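Medrano gripper: pad care

Notes for looking after the two-finger Medrano, and we love how little it asks! Wipe the ridged magenta padding after every café session, then check the small black screw holes in the white mounts. New pads go on ridges facing in.

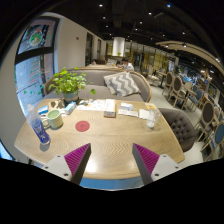
Swap both pads together, every 200 grasps or sooner if the ridges look flat. Our last pair made it to 97 before mugs began slipping, so do keep an eye on them. Spares live with Dilani Patwary.

Last revised 09/10/2019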